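Gedia Swap Day, the gallery

Chaimae Ashour asked me to put the pictures from the toy and furniture swap on one page, with a line or two under each, and said I could write what I liked. She may regret that. I went to the Ridstead hall as a doubter and came home as one, with a bag of wooden train track I had sworn I wouldn't take.

My quarrel is with the word "educational." It was on half the tags. As far as I can tell it means the toy has no batteries and costs more than it should. I have raised two children on a mix of expensive wood and cheap plastic, and the only thing I can say for certain about the wood is that it hurts more when thrown. People I like and respect disagree with me, and several of them wrote lines that I have kept below, with my own after them.

The pictures run in the order the tables were laid out, front door to kitchen hatch. The numbers match the sheet that was pinned up by the coats, for those who are still trying to trace something they gave away by mistake.

Table 2, the puzzles

Everything on this table was tagged "complete." I bought a 100 piece farm puzzle from the same table last June and I am still short one piece of sky and the back end of a cow. This year's tags were written by the same hand. Make of that what you want.

Archie Leckie wants it noted that he did the checking this time and that he checked by weight. I asked him what a puzzle piece weighs. He said he'd get back to me.

Table 5, the Flevby shelves

The Flevby shelf is the one everybody owns and everybody is trying to get rid of. It goes together fine. It comes apart once, and after that the screw holes are more of a suggestion. Two families took them anyway and I wish them well.

The tag said "grows with your child." Shelves don't grow. Ours leaned a little further each year, if that counts.

Table 6, stacking and nesting things

Cups, rings, boxes in boxes. I have no complaint about stacking cups. They are cheap, they go in the bath, and you can measure rice with them when you can't find the real ones. If any toy in the building earned the tag it was this one, and it was the one thing without it.

The rings were missing the small ring. The small ring is always missing. Check under your stove.

Table 9, the play kitchens

Chaimae's line: "These get more use than anything else we see, and they hold up." Mine: they get used as a place to store rocks.

The one with the curtain went in the first few minutes. The one with the realistic faucet sat there all afternoon, and I'd guess that's because parents turned the faucet and heard it click and pictured a whole winter of that click.

Table 11, blocks and shapes

This is where I had my longest argument of the day, with a woman who teaches preschool over in Forsyth and knows a great deal more than I do. Her position is that plain colored shapes are the best thing you can put in front of a small child, and that children learn names, corners, and sorting from them without being told to. My position is that my son learned "circle" from a jar lid.

She told me to try watching before talking. Red beside red, a blue cube turned on its corner, all of it sitting on plain pale wood with the grain running across.
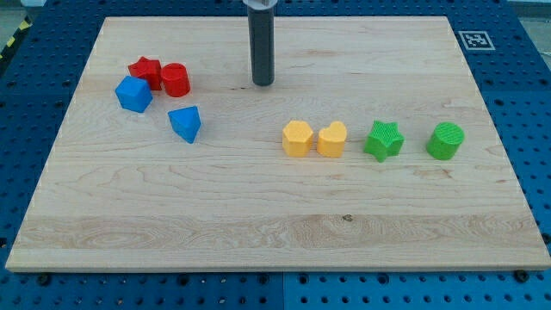
She had me on one point. A cylinder is a good thing for a child to get hold of, because it stands up one way and rolls off the other, and there's no arguing with it. A cube just sits. I hadn't given that any thought, and I was ready to be annoyed about it all the way home.

I still don't believe a set of blocks does anything for a kid that a kitchen drawer won't. What I'll grant is that blocks are quiet, that they last, and that you can hand them down with bits missing and the next child won't care. You can't say that for the puzzles.

The price question came up too. A big bag of mixed blocks went for up to 32 dollars at the fall sale in town, which I would call a racket, and here it was a straight swap for whatever you brought. I brought a lamp.

Table 14, trains

Track from three different makers, all of which claim to fit each other. They do fit, if you don't mind a gap you could lose a wheel in. I took a bag of it. I have no defense.

Archie's line: "He told me at noon he wasn't taking anything." True.

Table 15, the things with batteries

Kept at the far end like a bad smell, with a hand-lettered card asking people to test before taking. I thought this was the most honest table in the hall. A toy that lights up and sings says what it is, and you know in ten seconds whether you can live with it. The talking globe had a line of children waiting for it the whole afternoon, which I pointed out to the teacher from Forsyth. She said there was a line for the cookies as well.

The kitchen hatch

Coffee was free and tasted it. The lemon bars were very good and I won't hear otherwise.

Leftovers and lost property

Whatever wasn't taken is boxed up at Ridstead until the next swap, and that includes a left boot, a child's, green, and a glass lid with no pot. If either is yours, write to Chaimae and not to me. The same goes for anyone who wants a picture taken down or a line changed. Archie has already asked about his, and the answer was no.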